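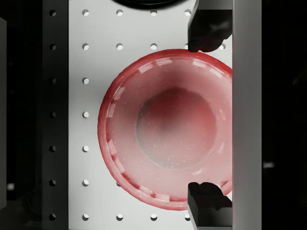

June 24, 2024

Core flow bench, second run on the Ostia plugs

Well, we finally got through a full waterflood on the Ostia material without a leak, so I'm a happy woman this evening and will try to get it all down before I forget (Přemysl, I know you'll want the pressures first, they're further along, be patient!).

The plug is from the deeper box, sample depth 3,136 metres, a fine grey sandstone with a bit more clay in it than I'd like. I cleaned it in toluene over the weekend and dried it at 70 degrees, going gently on account of the clay. It went into the Charvát holder with a new sleeve. The old sleeve had a nick near the outlet end, and I do wonder how much of our trouble in March came down to that and had nothing to do with the rock at all.

Confining pressure held at 190 bar all day, lovely and steady. Crude went in first, the Clolgate stock-tank oil, filtered twice. Then brine at the slow rate until the outlet stopped giving us anything but water. Breakthrough came earlier than Přemysl Procházka had guessed on the whiteboard, and I've left his guess up there in fairness to him.
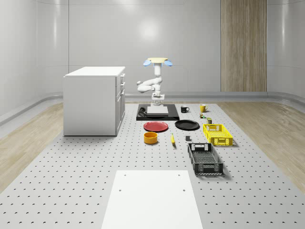 Pressures and things to fix

The differential crept up for the first 30 minutes after the switch to brine and then flattened. I'd been half expecting it to keep climbing, with the clay swelling and so on, but no. Could be the salinity is doing its job. Could also be the inlet gauge, which reads a touch high when the room warms up in the afternoon, so I'd like to swap it with the spare and run the same plug again before anyone gets excited.

The Plerken pump is making that ticking noise on the refill stroke again.
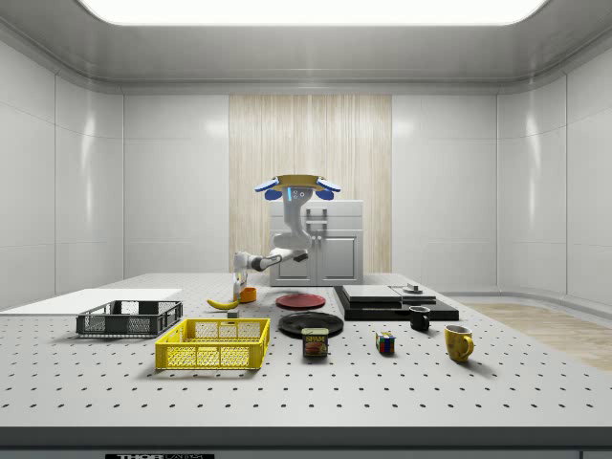 I've had the head off it once already this year and the check valve looked fine to me, but I'm no pump fitter, and if somebody with better ears wants to have a listen I'd be grateful. It didn't upset the flow rate that I could see.

Effluent tubes are in the fridge, second shelf, labelled in blue. Please don't tip them out, I still have to read the oil volumes and I'd rather do that with fresh eyes in the morning.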